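Stiltovex 2T – Manuel d'utilisation et d'entretien

Section 5 – Rinçage et hivernage du moteur hors-bord

5.1 Domaine d'application

La présente section concerne les moteurs hors-bord Stiltovex à deux temps, refroidis par eau brute, montés sur tableau arrière ou sur chaise. Elle ne couvre pas les versions à injection, traitées dans le supplément Rundstead fourni avec le moteur.

Le rinçage s'effectue après chaque sortie en mer ou en eau saumâtre. L'hivernage s'effectue lorsque le moteur doit rester plus de 2 mois sans fonctionner.

5.2 Matériel nécessaire

Oreillettes de rinçage ou raccord fileté Hurorby
Tuyau d'arrosage avec robinet d'arrêt
Huile de stockage en aérosol
Huile d'embase et pompe de remplissage
Deux joints neufs pour les vis de vidange et de niveau
Clé à bougie et clé dynamométrique
Graisse marine
Stabilisateur de carburant

5.3 Rinçage du circuit de refroidissement

ATTENTION. Ne jamais démarrer le moteur sans alimentation en eau. La turbine de la pompe se détériore en quelques secondes de fonctionnement à sec.

ATTENTION. Déposer l'hélice avant toute mise en marche hors de l'eau. Se tenir à l'écart de l'arbre.

1. Placer le moteur en position verticale, inverseur au point mort.
2. Poser les oreillettes sur les prises d'eau de l'embase. Les deux grilles doivent être entièrement recouvertes.
3. Ouvrir le robinet progressivement. Un léger débordement autour des oreillettes est normal.
4. Démarrer et laisser tourner au ralenti. Le jet témoin doit apparaître rapidement ; dans le cas contraire, couper le contact et se reporter au paragraphe 5.7.
5. Maintenir le ralenti pendant 5 minutes. Ne pas accélérer : le débit d'un tuyau domestique ne suffit pas à haut régime.
6. Arrêter le moteur, puis fermer le robinet. Respecter cet ordre.
7. Laisser le moteur vertical jusqu'à écoulement complet.

Note : un moteur relevé trop tôt conserve de l'eau dans l'échappement. Cette eau peut remonter vers les cylindres par les lumières et attaquer les segments.

5.4 Préparation du carburant

1. Verser le stabilisateur dans la nourrice selon le dosage indiqué sur le flacon.
2. Compléter avec un mélange frais à 2 % (1 part d'huile pour 50 parts d'essence).
3. Répéter la procédure 5.3 afin que le carburant traité atteigne les carburateurs.
4. Débrancher la nourrice.
5. Vidanger chaque cuve par sa vis inférieure et recueillir le carburant dans un récipient homologué.

Pendant la période de rodage, le mélange est porté à 4 % (1 pour 25). Ce dosage n'est pas à reprendre pour le stockage.

5.5 Protection des cylindres

1. Débrancher le coupe-circuit et relier les fils de bougies à la masse.
2. Déposer les bougies. Repérer leur cylindre d'origine.
3. Pulvériser l'huile de stockage dans chaque cylindre.
4. Faire tourner le volant à la main, dans le sens horaire uniquement. Une rotation inverse peut endommager la turbine.
5. Remonter les bougies et les serrer à 25 N·m.

Une bougie dont l'isolant est blanc ou dont l'électrode porte des grains métalliques indique un mélange pauvre ou un début de serrage. Faire contrôler les compressions avant toute remise en service.

5.6 Huile d'embase

1. Ouvrir la vis inférieure, puis la vis de niveau.
2. Examiner l'huile recueillie. Un aspect laiteux signale une entrée d'eau ; remplacer les joints d'arbre avant le stockage, sous peine d'éclatement du carter par le gel.
3. Remplir par le bas jusqu'à ce que l'huile s'écoule sans bulles à l'orifice de niveau.
4. Poser la vis de niveau, retirer la pompe, poser la vis inférieure. Utiliser des joints neufs.

5.7 Absence de jet témoin

Déboucher l'orifice avec un fil de nylon. Ne pas employer de fil d'acier. Si le jet reste absent, contrôler dans l'ordre les grilles, la turbine, sa clavette, puis le thermostat. Les kits de pompe Solís comprennent la turbine, la clavette et la plaque d'usure.

5.8 Remarques des utilisateurs 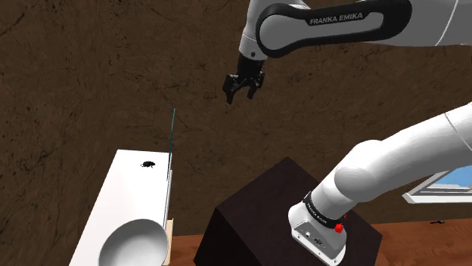 Braulio Zamudio : Au 5.6, il faudrait préciser que la vis inférieure est aimantée sur mon embase. J'y ai trouvé une fine pâte grise à la première vidange, sans copeaux. Faut-il l'essuyer et remonter, ou ouvrir l'embase ? Le manuel ne donne aucun critère.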